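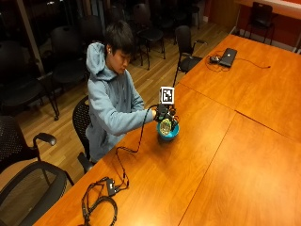
Tudor Barbu meinte am Samstag, der Handgreifer drücke immer noch zu fest zu, ich solle erst die Feder tauschen und dann am Code schrauben. Ja, gut — hab ich gemacht! Die Finger sind jetzt 3 mm kürzer und kommen besser in die Schüssel rein. Das Kabel nervt mich trotzdem, das wickelt sich ständig zu einem Knäuel (Steckerbox mittendrin, klar). Nächstes Mal nehme ich die dünnere Litze von Zornov. Und der Marker oben kriegt noch eine Schraube, Kleber hält bei mir nie lange.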